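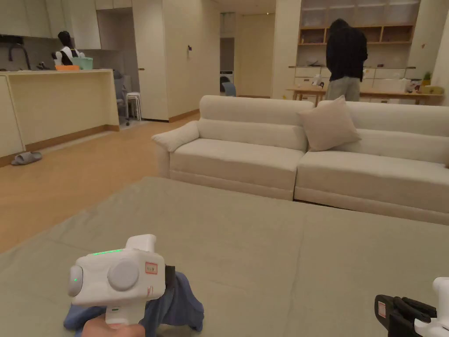 3.2 The sofa as backrest

Furniture retailers divide a living room into seating and floor. The people who live in it are less strict. Of the 600 households that returned our questionnaire, most owned a sofa, and many described evenings spent on the ground directly in front of it, leaning on the thing they had paid to sit on. We call this habit front-sitting, a term we regret slightly but have now used in two grant applications.

Earlier work treats front-sitting as a stage that ends when the children leave home. De Haan's Villham study took this view, and so did we until we began the interviews. Our 20 interviewees, drawn from Villham and Mutier, included retired couples with perfectly good armchairs who still did their taxes on the rug. One man in Mutier had replaced his sofa three times in his adult life and judged each candidate in the shop by sitting on the floor and leaning back against it. The sales staff let him, he said, though they stopped offering him coffee.

The reasons people gave were practical and often contradicted each other. The floor was cooler in summer and it was also warmer in winter. It was better for the back, and it was terrible for the back but worth it. Several people mentioned the coffee table, whose height suits a person on the ground far better than a person on a cushion. Anyone who has eaten soup from a sofa will see their point.

Where front-sitting was frequent, it tended to come with its own equipment. A floor mat laid in front of the sofa (Figure 2) makes a second seating area without calling itself one, and in Mutier such mats were rarely listed when we asked people to name their furniture. They turned up later, under "other" or under "things you trip on."

Figure 2. A sofa with a floor mat in front of it. 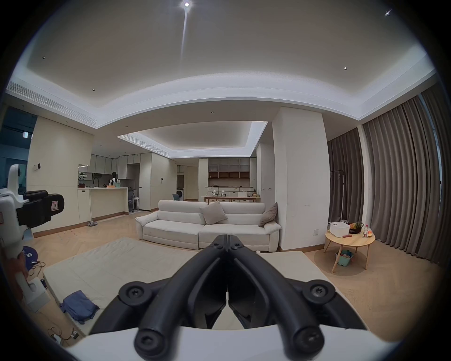
This omission matters for the survey. Item 3 asked respondents to list "all places to sit," and we scored the answers as a measure of seating capacity. A household with one sofa and a large mat could score the same as a household with one sofa and bare boards, even if the first regularly seated the whole family for a film and the second sent the cousins to the kitchen. Amber De Haan, who reviewed an early draft of the questionnaire, warned us of exactly this in October. Her note was filed carefully and read after the forms had been printed.

We therefore treat the capacity scores as a lower bound and rely on the interviews for floor use. Section 3.3 takes up the related matter of sofa arms, which our respondents also declined to count as seats while sitting on them.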